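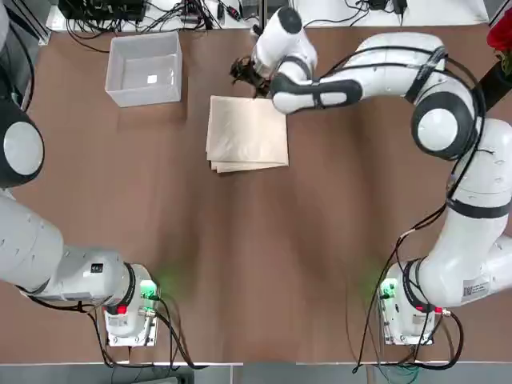 Vaga: operador(a) de bancada com dois braços robóticos
Clanow – secção de dobragem e embalagem

A Clanow dobra, empilha e embala coisas para marcas que preferem não o fazer. Durante anos fizemo-lo à mão, com uma rádio mal sintonizada e muita conversa. Desde abril passado, parte do trabalho é feita com braços robóticos, a rádio continua mal sintonizada e a conversa passou a ser sobre os braços.

Procuramos duas pessoas para o turno da manhã. Não é preciso curso de engenharia. É preciso paciência, mãos que saibam o que é uma pilha direita e alguma tolerância para ver uma máquina demorar muito tempo a pegar numa coisa que qualquer criança apanharia a correr.

O que vai fazer

Preparar a bancada no início do turno: material empilhado, caixa branca no sítio, cabos fora do caminho dos braços.
Acompanhar as tarefas e parar tudo quando for caso disso. Parar cedo demais não dá direito a sermão.
Corrigir à mão o que ficar torto. Fica sempre qualquer coisa torta.
Escrever no registo o que correu mal, em português corrente. «O braço amuou» não serve, embora todos percebamos.
Embalar à mão as encomendas da Baltia, que têm laços e que, por enquanto, não confiamos a mais ninguém.
Vigiar as pinças de perto, através das câmaras de pulso, incluindo quando estão abertas e vazias diante de uma superfície clara e desfocada. Parte do ofício é olhar para isto sem adormecer.

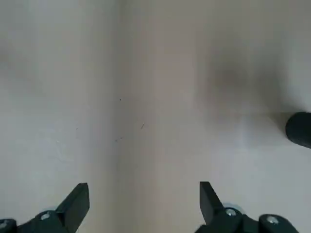
O que mudou para quem já cá estava

A pergunta aparece em todas as entrevistas, por isso respondemos já. Ninguém foi despedido por causa dos braços. Três colegas passaram da dobragem para a bancada, uma pediu para voltar ao armazém e voltou. Há menos dores nos pulsos e mais dores de cabeça. As metas por pessoa acabaram na bancada; em troca, há reuniões à segunda-feira, e ainda se discute quem ficou a ganhar.

Signe Laxdal, responsável de turno, dobrou toalhas à mão durante boa parte da vida e dá a formação inicial. Ifigeneia Chatzigeorgiou trata do software e atende o telefone quando a Signe já tentou desligar e voltar a ligar.

O que oferecemos

Contrato sem termo, após período experimental.
41 horas de formação paga, na bancada, antes de ficar com um turno.
Prémio de até 1.000 euros por ano, ligado à assiduidade e não à velocidade dos braços.
Cantina com sopa decente.

Como concorrer

Deixe o currículo na receção ou envie-o pelo formulário do nosso site, com a referência 58, até sábado, 12 de fevereiro de 2022. Junte umas linhas sobre uma tarefa repetitiva que já tenha feito e o que mudaria nela. Dispensamos a frase «sou apaixonado por inovação».

Quem for chamado passa uma manhã connosco, paga, ao lado da Signe. Traga calçado fechado.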